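Two Grippers, One Arm, and a Very Patient Kitchen

I promised in May that I would write something about grippers, and then I kept putting it off, mostly for the very good reason that I was having too much fun swapping them. So pour yourself something and settle in, because this is going to wander a bit (my posts always do, and those of you still reading after all these years have only yourselves to blame).

When I got the arm going I spent all my worry on the arm itself. Reach, payload, how loud it would be at six in the morning. The gripper was a line on the order form. I ticked the box for the one Puvesitz sells with the mounting plate and didn't think about it again until the first evening I asked it to pick up a banana.

The Puvesitz is a lovely piece of work, I want to say that first. It closes with a nice firm click, it repeats beautifully, and the wiring is tidy enough that even I got it right on the second go. On anything boxy it's wonderful. Tea boxes, canisters, a deck of cards, the little wooden blocks my niece left behind, all of it goes up and comes down right where I asked. But the pads are flat and hard, and a flat hard pad meets a round plastic lemon at pretty much one point on each side, and then the lemon goes across the kitchen. I have fetched that lemon from under the stove more often than I'd like to admit!

So I wrote to Ignacio Sepúlveda, who I know from the old Veltstead meetups, and he talked me into trying the Mansilla. It has softer fingertips and a slower close, and you can set how hard it squeezes in steps instead of choosing between "gentle" and "regular." It's heavier, too. On my kitchen scale the Puvesitz came in at 428 grams and the Mansilla at 647, and you do feel that difference out at the end of the arm, where everything gets a little more wobbly when it stops short. I had to go back and redo the payload settings, which I forgot to do the first night, and the arm sagged just enough to make every pick land low. I blamed the camera for a whole evening. Sorry, camera.

My test, if you can call it that, was 60 picks with each gripper, half of them boxy things and half of them toy food, all going to the same spot on the cutting board. I kept score in pencil on the back of an envelope. The boxes were close to a tie. With the toy food the Mansilla won easily, and the banana especially went from a coin flip to something I could watch without holding my breath. The watermelon slice is still a nuisance for both of them. It wants to be picked up by the rind, and neither gripper has any opinion about rinds, so that one's really on me and how I plan the approach.
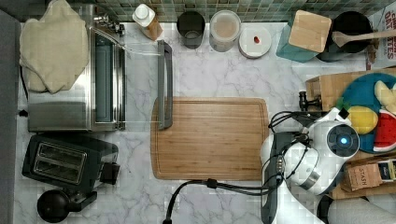 The counter with the arm over it. Toy fruit on the blue plate, cutting board in the middle, toaster oven wherever it fits.

A word about the controller, as I know a couple of you will ask. I ran everything from the Inen box, and for both grippers that meant editing one settings file and restarting, which takes about as long as it takes to fill the kettle. The Mansilla wanted its own cable, though, and cables are where my patience runs out. I've had one snag on the corner of a drawer, and another time a loop came around the wrist and the arm stopped dead with a very offended beep. Leave slack, but leave less slack than you think, and run the arm through its whole range by hand before you let it go on its own. Ignacio uses those stretchy fabric sleeves and swears by them. I've ordered a pack.

The other thing I'd do differently is the lighting. A pale, glossy counter is a pretty thing to cook on and a tiresome thing to look at through a small camera, and the afternoon sun made the depth readings jump all over the place. After supper, with the blinds down and just the ceiling light on, everything calmed right down. I now do most of my testing then, with the radio going.

Would I tell you to buy the Mansilla? If you're mostly moving boxes, save your money and keep the lighter one. For a kitchen, where hardly anything has a straight side, I've left it on and put the other away in its foam. Next up is mugs, and I've been to the thrift store for a few that I won't mind losing. If you have a favorite trick for handles, leave it in the comments, please, I read every one.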